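I have slept ten hours and eaten two breakfasts and I still want to write all of this down before it goes fuzzy. We walked over the top! The whole of the Tretcombe ridge, hut to hut, with the big packs, and my knees have forgiven me already (well, the left one has).

Going back a bit. The first day was nearly all forest, which I hadn't expected from the map. Ferns up to my shoulder, that lovely rotten-log smell, and a lyrebird or something doing a very good chainsaw off to the right. Graça set the pace and I was glad of it, because left to myself I charge off like a puppy and then fall apart at three o'clock. We had lunch on a slab beside the creek. Cheese, the squashed rolls, half a block of chocolate each. I know half a block is a lot. It was the best chocolate I've ever eaten.

The climb proper starts at the old water tank and it goes up 482 metres without a single flat bit to stand on. I counted breaths, then I sang under my breath, then I stopped doing either. But when the trees got short and twisty and the light came through, oh, it was worth it. You could see right down the valley to Destidville, all the roofs like spilled sugar, and the river behind it going off silver to nowhere. Graça Bastos, who has seen it many times, sat on her pack and said "still good" and handed me an orange.

The hut was freezing and wonderful. Six bunks, one stove, a logbook going back years. I read far too much of it by torchlight. One man had written two full pages about a possum and his porridge. I added ours at the bottom and drew the ridge, badly.

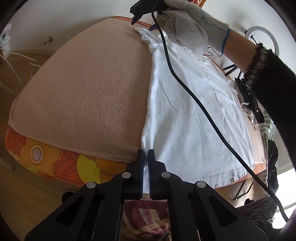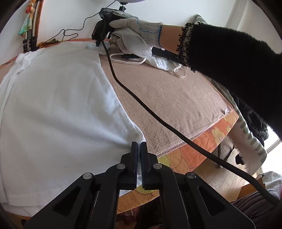 The white T-shirt, then the white towel.

Destidville, Jul 3, 2012

Second day was the ridge itself and I'd do it again tomorrow. Frost on everything when we set off, proper crunching frost, and the puddles had those white rings in them that go pop when you tread on them. I trod on all of them. The wind got up after the second cairn and we put on every layer we had, and I was so pleased with my new gloves I kept holding my hands out in front of me to look at them.

There's a spot past the saddle where the track runs along the edge of the rock for 60 metres or so and I was nervous about it for weeks. It was fine. It's as wide as our hallway. I felt a bit silly, and then very tall.

Coming down was the hard part, all loose stones and my toes jammed into the ends of my boots. We got to the road at dusk with one working torch between us and walked the last stretch in the dark talking about soup. Pumpkin, mostly. Graça is firmly for leek.

Things to remember for next time: thicker socks, less rice, more oranges, the small pot and not the big one. Take a pencil for the logbook, the pen froze. Ask at the shop whether the track to Brandão is open again in spring, as Graça reckons you can link the two and make it four days. Four days!

Boots are on the back step, still filthy.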